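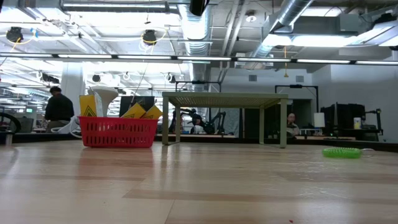
One comment on the first release asked why the arm lets go so early, and whether that came from the recordings or from the gripper. Both, as far as we can tell. The old finger pads slipped on soft things, and whoever was driving the leader arm learned to open fast and hope. The pads have been replaced and the early recordings are no longer in the set. If you trained on the first release, please pull the new one.

# Vestden tabletop set

Recordings and build notes for Vestden, a small two-finger arm built at Gristside, our shared workshop. The task is moving everyday items in and out of a basket on a wooden table. The set was made to train the arm's own pick-and-place policy and is shared in case another home or workshop build can use it.

Last updated: October 22, 2022

## What is in it

- 259 episodes, each in its own folder
- One fixed camera view per episode, with no wrist camera
- Joint positions and gripper opening, logged with the video
- A short text note per episode, typed by the person driving

No episode runs past 180 seconds. If the arm had not finished by then, the driver stopped it and the episode was marked `timeout`.

## Folder layout

```
vestden/
 episodes/
 0001/
 video.mp4
 joints.csv
 note.txt
 meta.json
 calib/
 splits/
 train.txt
 heldout.txt
 tools/
```

`meta.json` holds the outcome (`done`, `dropped`, `timeout`), the object name, and the pad version. The object names are ours and not always consistent. `green_ring` and `spiky_ring` are the same toy. We will merge them at some point.

## Objects

Most of the items are light and cheap. The ones that come up most:

- the red plastic basket, used as the container
- the yellow cards with a warning triangle, usually stood up in the basket
- the green rubber ring with the nubs
- the low side table with the slatted top, used as a raised place to put things down

The cards are the hardest pick. They are thin, they lean on each other, and from the camera side one often hides the next. The ring is easy to hold but catches on the basket rim. When that happens, drivers were told to back off and try again, so you will see some repeated motion in the joint logs.

## The build

The arm has printed links and hobby servos. Drawings are in the separate hardware repo. A few things that are not in the drawings:

- Shoulder: the first bracket cracked along the layer lines. Print it on its side. It takes longer and needs supports in the bearing seat.
- Gripper: Mendes is our name for the second finger design. It has a wider pad and a screw you can reach without taking the palm apart. All episodes in this release use it.
- Controller: the board runs Vidotari, our motion code. Log rate is set in `config/rate.txt`. Leave it alone if you want your data to line up with ours.
- Cables: run the servo leads outside the elbow and leave slack. Ours went inside at first and wore through.

## Getting it running

```
pip install -r tools/requirements.txt
python tools/check.py episodes/
python tools/play.py episodes/0001
```

`check.py` looks for missing rows and for video that ends before the log. It prints a warning and keeps going. Warnings on the last row are normal.

## Splits

69 episodes are held out. They were picked by recording session, so a session is either all in training or all held out. Please keep it that way. When we shuffled by episode, the scores went up and the arm did no better on the table.

## Known problems

- Overhead lights leave glare on the tabletop. It moves if the table moves.
- The camera sees a lot of the room behind the table, including people at other benches. Crop at the table edge before training. `tools/crop.py` does this with the default calibration.
- Table position drifts a little between sessions. Use the calibration file named in `meta.json` and not the newest one.
- Gripper opening reads slightly above zero when fully closed.
- Some notes are blank and some are only "ok".

## Not suited for

Force or contact work, since there is no force sensing. Anything near people. Speed comparisons with other arms, either, as the drivers had very different habits and we did not ask them to hurry.

## Training notes

Our current policy was trained for more than 2,000 passes on cropped video at half size. It picks up the ring well and the cards badly. Adding the `dropped` episodes made card picks worse, so the default loader skips them. Use `--all` to include them.

## Next

Another batch is planned for November, with a second camera on the short side of the table. The file layout will stay the same, with `video_b.mp4` added. Open an issue if your loader would break on that.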